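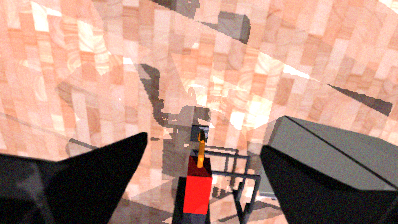
Both gripper fingers and the red block, in the simulator.

So, the budget! I've got 3000 pounds put by for the arm and I'm trying very hard not to spend it before May. The Jiltus gripper is 210 on its own, and Martens want another 13 for postage (cheeky), so for now I'm practising on the computer, where it costs me nothing but evenings. Zunier do a nicer one with longer fingers, but the wait is 11 weeks and I know what I'm like – I'd have bought something else by then. Still need to price up a bench and a decent power supply. If anyone has bought second-hand from Rodgate, do leave me a comment!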